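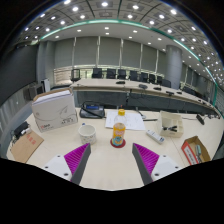 13 March 2023, Barajas room, front table

Quick one before I lose the thread. Table has turned into a parking lot again. Last proper clear-down was December and it shows. Want it usable for the Grernier kit when that turns up, so going through what lives here and what doesnt.

Rule I'm trying: if it has been used at this table in the last week it stays. If not, shelf or somebody's own desk.

Stays:
Desk organizer. Keeps being moved back and forth depending on who needs elbow room. Black bits and pieces in the compartments, need sorting. Markers in the front, nothing else in the front please.
Power strip. Stays but not at that angle, it eats the good half of the table. Against the back edge, cable down behind. Measured the gap back there, 23 inches clear, plenty.
Mic stand, the thin gooseneck one. Stays for now, the calls with Zirkville are a pain without it. Base goes by the back, printouts do NOT go under it.
Pen. One. Put it back.

Goes:
Big white paper box. Taking up the left side for weeks. Paper should be next to the printer in 249, that's where people look for it. Flaps won't stay shut so carry it flat.
Flat brown cardboard with the red stamps. Recycling, unless it's wanted as a cutting surface? Charger-looking thing on top of it — find out what it belongs to first. Do not bin.
Open box with red and white print. The green screwdriver lives in there because it has no other home. Give it one. Hook on the pegboard, second row, then the box can go too.
Loose printouts. Checked with Zirkville, they have the files, so anything without handwriting on it can go.

Drinks. Had this conversation before. Capped bottle is fine with me, cup is the thing that goes over. I'd put both on the left, away from the strip, and anyone with a cup keeps it in the same spot every time. The red round marks the spot, so use it. It's at arm's length, no excuses. Also bottle caps — small blue one behind the cup, there's a bin by the door.

11:40. Paper box moved to 249. Heavier than expected, should have taken a cart. Left side looks huge now. Wiped down with the citrus stuff, which leaves a smear if you don't go over it twice. Went over it twice.

12:15. Screwdriver hook is up. Hook is the wrong size, handle slides. Bent it with pliers, ok for now. Real hooks are on order 619, same order as the cable clips, so just wait.

Wiping under the organizer: tray lifts out in one piece, didn't know that. Crumbs. Old staples. One hex key, which I've been after since before the holidays. Labelled the front compartment MARKERS in the only marker that works, rest of them are for the bin after a test on scrap.

Lunch came in the middle of all this so the drinks question got asked again, properly this time, on the group thread. My proposal as posted: orange drink, tea, whatever, allowed at the front table provided it has a lid that screws down. Cups ok only on the left and only with nothing electrical on that side. Squash and soda are sticky, coffee stains, plain water I don't care about.

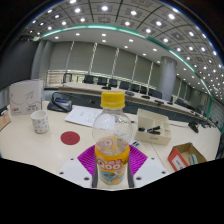
Trastcombe bench answered that a screw cap only helps if people screw it back on, and that their own table lost a keyboard to an orange drink with the cap sitting right beside it. They want drinks on a side shelf, full stop, and offered to give up a shelf bracket if we do the drilling. Fair point about the cap. I don't love the shelf idea, people will put one thing there and then it's the new parking lot.

My answer: try the lid rule for 2 weeks, then shelf if there's a spill. They said fine but write it down. So, written down.

Still open:
- charger, whose? Asked on the thread, no takers yet
- black zip pouch, ask before moving, might be the adapter set
- power strip to back edge, needs the table pulled out and that's a two-person job
- test markers
- cardboard, recycling goes out tonight
- rest of the printouts, half sorted, the one with notes in the margin kept in the green folder
- tell Zirkville the mic is staying put so they stop asking for the other one

If the Grernier kit comes while I'm out, left side of the table, box unopened, packing slip in the tray. Don't stack anyhting on it.

14:05. Out of citrus wipes, add to list.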